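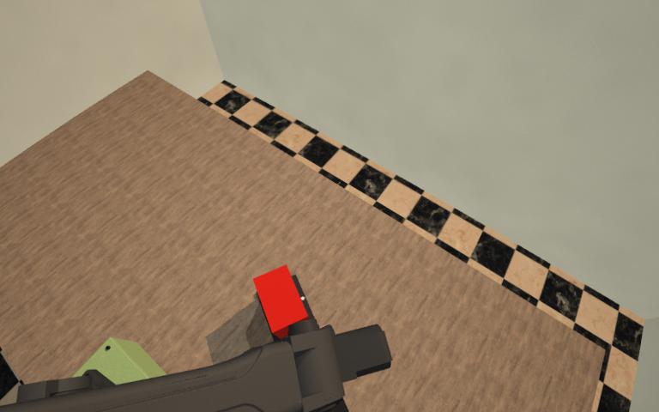 # Put the model on the maintenance sheet

Feb 24, 2020

We have a two-arm block-handling cell at Drutstead called Arndale, and we have a simulated copy of it. The real one has a maintenance sheet taped inside the cabinet door. Until last July the simulated one had nothing. I think it should have the same sheet, filled in by the same people, and I think most shops that run a simulated cell are making the mistake we made.

Our sheet for the real cell is ordinary. Check the finger bolts, wipe the pads, look at the cables where they bend, run both arms to the home position and see if they still agree with the marks on the table. Every 400 hours the grippers come off and the fingers are measured. Tania Gunawardena wrote most of it and it takes her under an hour, grippers aside.

The model was built by Karthik Sultana when the cell was installed. He did it carefully. He measured the table, put in the checkered border and the plain walls, gave the blocks their colors and set up the cameras. Then he moved to another job at Barua, and for over 600 hours of running nobody opened the file except to use it.

In that time the real cell had one set of fingers changed for a longer pair, one camera bracket bent and straightened, and one arm base moved to clear a cable tray. All three jobs were on the sheet with initials beside them. None of them reached the model.

## What it cost us

In July we planned a new stacking routine in the model. It ran clean there. On the real cell the left arm came down on the second block too early and stopped on a force limit. We lost two days on it. First we blamed the controller, then the Henex gripper, and Hélène Gosselin took the gripper apart on the bench and found nothing wrong with it. The fingers were longer than the ones in the model. That was the entire fault, and the measurement was already written on the cabinet door.

I have heard the argument that this is a software problem and the software people should fix it. I don't agree. Karthik could not have known about the fingers from where he was sitting. Tania had the old pair in one hand and the new pair in the other. The person who changes a part is the person who knows it changed, and that knowledge is fresh for an afternoon at most.

Arif Abeysekara made a fair objection when I raised this. Mechanics are paid to work on machines, he said, and every minute at a screen is a minute the cell is down. He is right about the minutes. Entering a finger length takes about five of them if the form is simple, and our form was not simple. It asked for 329 values on one long page, most of which have never changed. We cut it to the ones on the sheet and moved the rest somewhere else.

## Look through the camera

The numbers are only part of it. I now ask for a visual check too, and this is the part I get the most complaints about.

After any work on a gripper or a bracket, whoever did the work opens the simulated close-up view and the real one, side by side. Look at where the fingers come in. Look at whether the other arm shows up where it should, and whether it is next to the block it is supposed to be next to. The shadows are worth a look as well. In our model the shadow edges on the table are ragged, and I have stopped caring about that. I do care about where a shadow falls, as an arm base in the wrong place will often show there before I see it in the arm.

Paraskevi Spanos caught the bent bracket this way. The joint readings were all fine. The red block sat too far to one side in the real view, and she noticed it before running anything – a 2000-cycle test was queued for that night.

I would not spend time making the model prettier. The wood grain on our simulated table is a bit smeared in places, and I have turned down two offers to improve it. If the top is the right size and at the right height, that is enough for me. Money spent on grain should go to a second set of calipers.

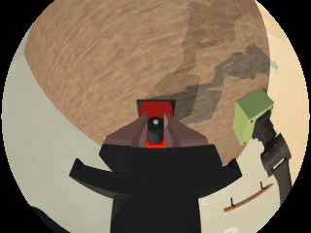

## What I would change in other shops

Put one extra column on the sheet you already have. Ours says "model" and it takes initials like the others. If a job doesn't affect the model, write a dash. The cell does not go back to automatic with that box blank.

Keep a dated copy of the model each time a box is initialed. We have gone back to an old copy twice, both times to find out which change had moved a pick point.

Give the mechanics the login. This was the hardest item to get approved here and I still don't fully understand why, as the same people hold the keys to the cabinet.

Arif still thinks the visual check should be done once a month instead of after every job. We are keeping it as it is until the next finger change, and then he and Tania will time it.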